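# Masking clear objects before grasp planning in Nerner

Depth from a wrist camera is unreliable on clear plastic. Nerner's default segmenter drops any pixel without valid depth, so a transparent bottle reaches the planner as a floating label with nothing above or below it. The steps below replace that mask with one taken from the colour image.

You need Nerner 3 or later, the Saltow camera driver and a completed hand-eye calibration.

1. Open the gripper fully and move to the pre-grasp pose.
2. Save one colour frame and one depth frame:

 `nerner grab --pair --out pregrasp/`

3. Fit the table plane. Keep the finger mask on, or the fingertips end up in the fit:

 `nerner plane pregrasp/ --mask-fingers`

The command prints an inlier count. We got 956 on a subsampled cloud; a much lower figure usually means that the wall behind the table has been picked up as well.

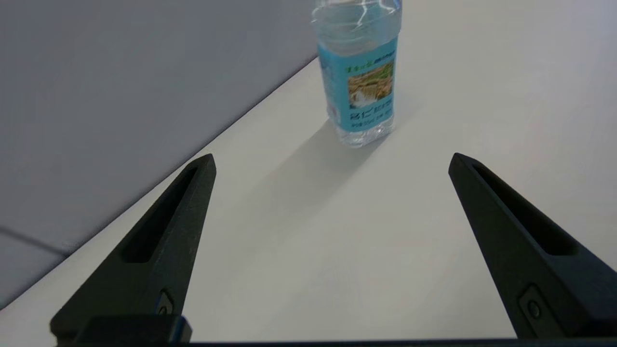
Next, run the colour segmenter with the plane as a prior:

`nerner segment pregrasp/ --source colour --prior plane`

Check the overlay before going further. The mask should reach the table at the base of the object and leave out the soft shadow. If the shadow is included, raise `shadow_tol` in steps of 2 – the default of 16 suits bright, even lighting.

Label depth is normally usable. Set `fill: cylinder` in `grasp.yaml` and the planner extends the label's radius to the whole mask. This is wrong for tapered or square bottles, which need `fill: none` and a measured width.

Finally, plan without moving:

`nerner plan pregrasp/ --dry-run`

Exit code 3 means the planned width exceeds the gripper stroke.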